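Home | Projects | Brekia | Checklists | Contact

Brekia pre-run checklist, drawer task

For the Perkeo planner on the Clodalard kitchen counter. Comments come after each item. Fill in before every batch of 55.

1. Controller and planner clocks agree. OK. Offset 2 ms, our best yet!

2. Emergency stop halts the planner as well as the arm. OK. Tried it twice, and the queue cleared both times.

3. Speed limit loaded from file. OK, 115 mm per second near the counter.

4. Drawer pose estimate is steady. Needs work. Shiny metal still throws the depth map off, but the new filter is a huge help (go read the commit, it's lovely).

5. Collision map covers everything on the counter, including the toaster oven, the drawer and the tall canisters. OK after a rescan. The map has 1,533 boxes now and still loads fast.

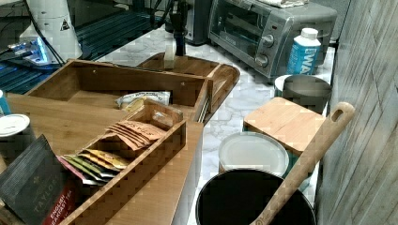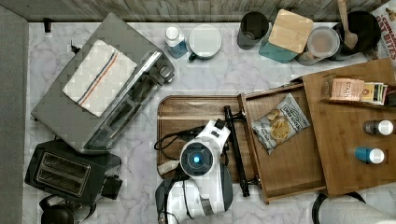
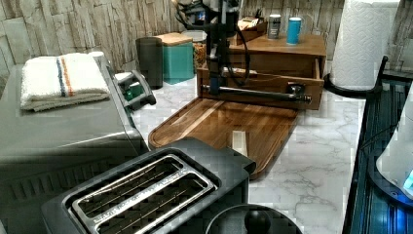 6. Log folder has space and the last run replays cleanly. OK. Replay in Ametepe matched all the way through.

Result: pass, with item 4 open. Repeat it at lower speed.

Recent
- Ametepe replay viewer notes
- Tuning the Perkeo grasp timeout
- Brekia arm calibration checklist, October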